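Home | Courses | Handouts | Lab Access | Contact
Print this page | E-mail this page

Bowen Institute, Department of Applied Automation
Course Handout, December
Issued by the Teaching Laboratory Office

COMPARING GRIPPERS IN A SIMULATED HOUSEHOLD SETTING

Purpose of the session

Students will compare two gripper models on a single household task, carried out in simulation. The models are the Pluletti, a narrow gripper with long fingers, and the Drando, a wider gripper with a stronger closing force. Both are supplied with the course software. No laboratory hardware is required, and the work may be completed at any station in the building.

The task takes place in the living room used for the earlier exercise on camera placement. Students who missed that exercise should load the room and study its layout before starting. Room settings are not to be changed. Results obtained with altered lighting or furniture cannot be compared with those of other groups and will be returned unmarked.

Terms used in this handout

Approach: the motion of the gripper from its rest position to the point where the fingers first touch the object.

Grasp: closure of the fingers on the object, whether or not the object is then lifted.

Hold: a grasp in which the object leaves the table and remains between the fingers until the operator releases it.

Occlusion: the hiding of one item by another from the point of view of the camera. An object may be within reach of the gripper and still be partly hidden from the operator.

The working area

All trials are performed at the coffee table. Its top is gray and reflective, and the pendant lamp at the back of the room produces bright patches on it. Students using the color-based detector should expect false readings in that area and should note them in the log. The far end of the table is not used.

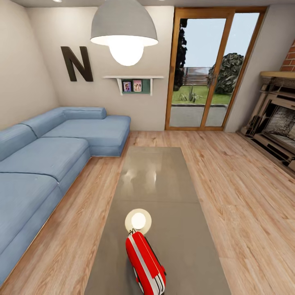
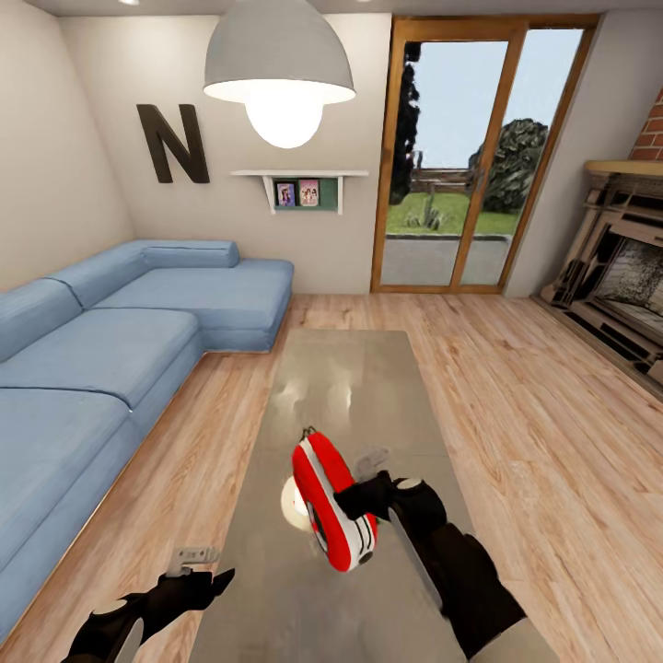
Views over the coffee table. In the second, the right gripper is closed on the object and the left gripper is open.

Procedure

Start the Bukska controller and load configuration file 1859. Confirm that both arms respond before placing the object. Each gripper model is then given 15 trials, all with the right arm. The left arm remains open and clear of the object unless the trial sheet calls for a transfer.

For each trial, record the starting position of the object, the direction of approach, and the outcome. Outcomes are entered as no contact, contact only, grasp, or hold. An object that slips after leaving the table is entered as a grasp, with the height of the slip given in the remarks column.

Up to two trials may be repeated if the controller reports a timing fault. The faulty trials stay in the log and are marked with an F. A poor result is not grounds for repeating a trial.

Points to consider

Rounded objects offer little flat surface to the fingers. A gripper that closes well on a box may push a rounded object forward before it has a firm contact. Students should compare the two models on this point and state which finger length gave the steadier approach.

Closing force should be discussed separately from finger shape. The controller allows the force to be limited, and one additional set of trials with the Drando at reduced force is encouraged where time permits. These trials are reported in their own table.

Attention should also be given to the camera view. When the gripper covers part of the object, the operator must judge the remaining distance from other cues, such as the edge of the table or the reflection in its surface. State which cues were used.

Submission

Each pair submits the trial log, the controller file, and a written comparison of two pages. The comparison should refer to trial numbers throughout. Logs with missing entries will be accepted if the gaps are explained in the remarks column.

Back to top | Previous handout | Next handout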